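How to Clean and Reseat the Gasket on a Snap-Lock Food Container

Filed under: Kitchen Storage
Last updated July 26, 2019

A snap-lock container seals by compressing a soft ring between the lid and the rim of the box. When a container starts to leak, the ring is usually dirty, twisted or sitting too high in its channel. All three faults can be corrected without replacement parts. This procedure applies to clear plastic boxes with a removable silicone gasket and hinged locking clips.

What you need

Dish soap
Warm water
A soft toothbrush
A wooden toothpick with the point snapped off
A lint-free cloth
White vinegar (only if there is an odor)

Step 1. Check the lid before taking it apart

Empty the box and close it. Look along the whole rim. The colored line of the gasket should have the same width on every side. A narrow section means the ring has been pushed down into the channel; a wide section means it has lifted. Pay attention to the corners, where the ring is bent and tends to climb out first.

Check the clips next. The flap should swing freely and the slot should drop fully over the ridge on the box. A clip with a white stress line at the hinge is close to breaking, and cleaning the gasket will not fix it.

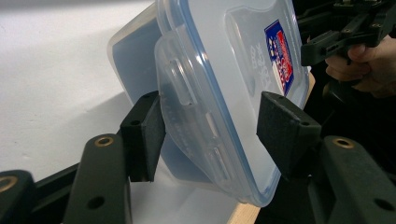
Reader comment from Osulent: I had a box that leaked at one corner for months and I replaced the gasket twice. The clip on that side was the problem. The slot had crumbs packed in it and the flap never went all the way down. Worth cleaning the slots before ordering anything.

Crumbs in a clip slot will cause exactly that fault. Clear the slots with the toothpick now, while the lid is still assembled.

Step 2. Remove the gasket

Open all the clips and turn the lid upside down. Find a straight side and slide the blunt toothpick under the ring at the middle of that side. Lift until you can hold it with your fingers, then pull slowly toward a corner and continue around. Do not use a knife. A nick in silicone will not close up, and liquid will find it.

Note which face of the ring was pointing up. Some gaskets have a flat face and a ribbed face, and a ring put back upside down will feel tight but will still leak.

Step 3. Wash the ring and the channel

Soak the ring in warm water with dish soap. Rub it between your fingers along its length and rinse. Scrub the channel in the lid with the toothbrush, using short strokes along the groove. Grease collects in the corners and takes a second pass.

If the ring smells of onion or garlic, leave it for 3 hours in equal parts white vinegar and water, then rinse again.

Step 4. Remove the product sticker (optional)

New boxes often come with a paper or film label on the lid. Water gets under the edge of a label during washing and leaves a gray residue. Peel from one corner at a low angle. Rub any remaining adhesive with cooking oil, wait ten minutes and wash with soap. Do not use acetone, which clouds many plastics.

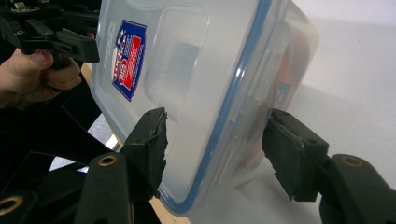

Wipe the lid with the cloth and let it air out with the ring off. Both parts must be fully dry before assembly. Moisture trapped under the ring is the main cause of black spots in the channel.

Step 5. Reseat the gasket

Press the ring into all 4 corners first, then into the middle of each side, then fill in the remaining lengths. Starting at one point and working around stretches the silicone and leaves a loop at the end. If you do get a loop, take the ring out completely and start over.

Run a fingertip around the finished ring. It should feel level.

Step 6. Test the seal

Fill the box one-third with water and close the clips in opposite pairs. Hold it over the sink and tilt it onto each side in turn. Wait thirty seconds per side. A drop at a corner calls for reseating that corner. A drop along a straight side points to the clip next to it.

Storage

Keep lids unclipped in the cupboard. A gasket held under compression for long periods takes a permanent set and loses its spring.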